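Folding mixed cloths on a bench: hem in or hem out?

Mathis Guillot
Posted 8 May 2018
We go through up to 40 cloths between washes at the Fulby workshop. Mixed colors and weights, all sorted and folded on one wooden table. My current procedure:

1. Tip the wash out and pull the colors apart. Pink, blue and cream go in separate piles. Check inside the folds, as the small ones get caught in there.
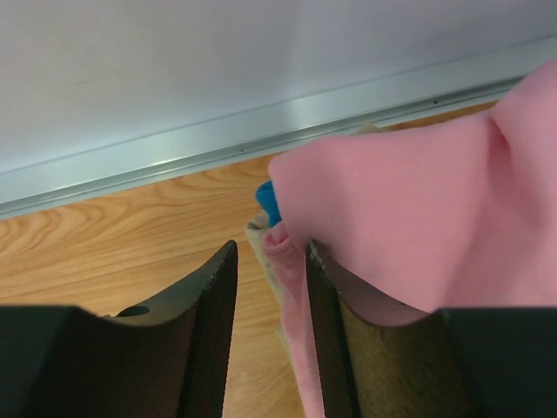

2. Lay each one out with the grain of the weave parallel to the table edge. Flatten from the middle.
3. Fold in half lengthwise, then again, hem on the outside.
4. Stack with the folded ends facing the same way.

Step 3 is where I have trouble. With the hem outside, the end curls back and the stack leans.

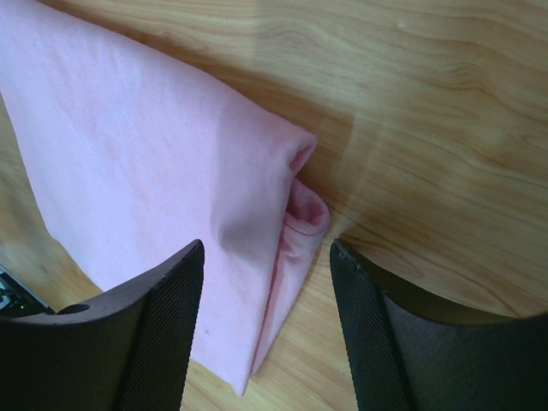

Pink, folded end and stitched hem.

Is this a folding problem or a drying problem?

Rengifo
Folding. A stitched hem is a double layer, so on the outside of a quarter fold you get the extra thickness along one side of the stack only. Put the hem inside on the first fold and alternate the direction of every second cloth.

flatseam2
Disagree with Rengifo. Hem inside leaves a ridge under every layer above it, and the stack still leans, only later. Jersey also curls at a cut or hemmed edge because of how it's knitted. Pull the hem straight while it's damp and dry it flat.

Mathis Guillot
Drying flat isn't possible here, we have one line and no rack. I tried alternating this morning on the pink and blue ones. 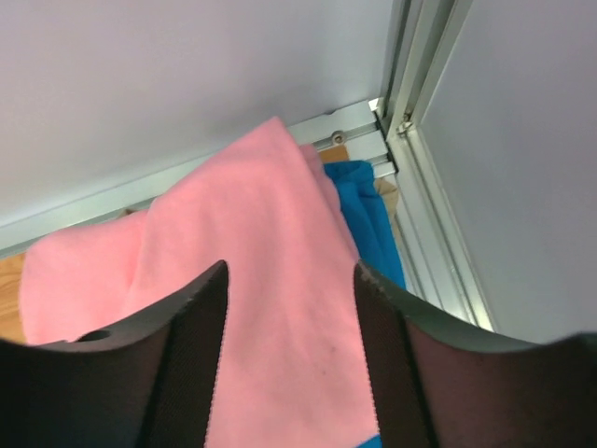
The stack stood better up to a dozen or so, then started to go. Thicker cloths did worse than thin ones. I have not tried thirds yet. The shelf is deep enough for it, but the width is tight.

Rengifo
Thirds will work. Start with the hemmed side so it ends up in the center. What is the table surface? On a slick top the bottom cloth slides and people blame the fold.

Mathis Guillot
Light wood grain, smooth, with a metal rail along the edge below the top. Cloths do slide when I press from one side.

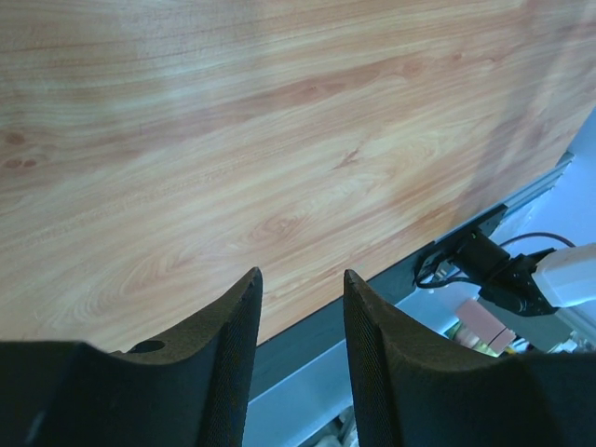 Yaneth Benavides
Lay a cotton sheet down first and the sliding stops. I used a Ritis mat for a while but it held lint. Also agree with flatseam2 on damp hems. You can do that by hand on the line, no rack needed, just peg by the hem instead of the corners.

flatseam2
Pegging by the hem leaves peg marks. Peg just below it.

Mathis Guillot
Will try thirds on a sheet first and leave the drying as it is, so I only change one end of the process. Will post the stack height.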